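Extra commission on Serrano river cruises, if you're quick

Monday, June 7, 2021

Morning all! A quick one today as I've got a stack of rebookings to get through, but I didn't want this to slip past anybody who sells river. Serrano has put its agent bonus back on the table for the summer, and this time it covers the Vilta as well as the two older ships. I rang the trade desk first thing to check I'd read it right (I've been caught out by their small print before) and yes, the Vilta is in.

So what do you get? It's an extra 2% on top of your normal commission for any new booking made before the end of July, as long as the cabin is on the middle or upper deck. Lower deck doesn't count, which is a shame as that's what half my regulars go for. Your client gets something too: £60 per cabin to spend on board, and they can put it towards drinks, laundry or the trips ashore.
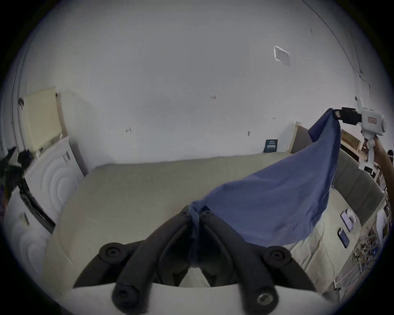 You'll need to put code 302 in the offer box before you take the deposit. I can't stress that enough! Last year I forgot it on a booking for a lovely couple going to Flerumden and spent the best part of a week sending emails back and forth to get it added. The desk told me this morning that they won't be adding codes afterwards this time, so if you miss it, you've missed it.

Deposits are £100 a head and you can't get them back, though Serrano will let people move to another date once without charging. I pressed them on what happens if the sailing itself gets called off and was told it's a full refund or a credit, client's choice. Do get that in writing for your own file. I always do now, after the year we've all had.

The sailings that count are the ones starting or finishing at Stelenstead, plus the week-long Flerumden round trip. The Christmas market cruises are left out, and so are groups. I did ask about back-to-back sailings and they'll pay the bonus on both legs if you book them separately, so it's worth the extra typing.

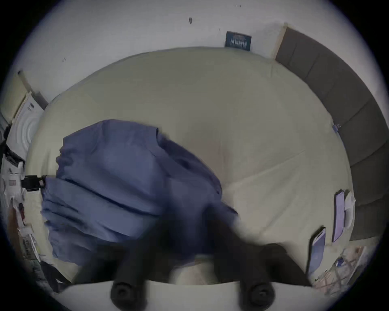
My own feeling is that the Flerumden trip will be the easy sell. It's a gentle route, there's not much walking unless you want it, and the ship ties up close to the old town so people can wander off after dinner. I went on it a few years back and the only thing I'd grumble about was breakfast stopping so early. The upper deck cabins go first, so if you've got anyone dithering I'd give them a ring this week and offer to hold one. Holds last until close of business the next day and then drop off by themselves, without any warning email.

One more thing before I get back to it: bonus payments go out after the client has travelled, in the same run as your ordinary commission. Don't go looking for it next month and panic.

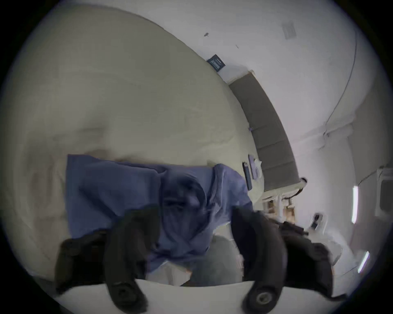

Neema Swai wrote in to say that the offer box doesn't show up on the booking page if you've come in through the old agent login, and that she had to sign out and go in by the new one before she could enter the code. She's also been told that solo cabins on the Vilta count whichever deck they're on, which I hadn't picked up. Thanks Neema, I'll check that with the desk this afternoon and add it here when I hear back.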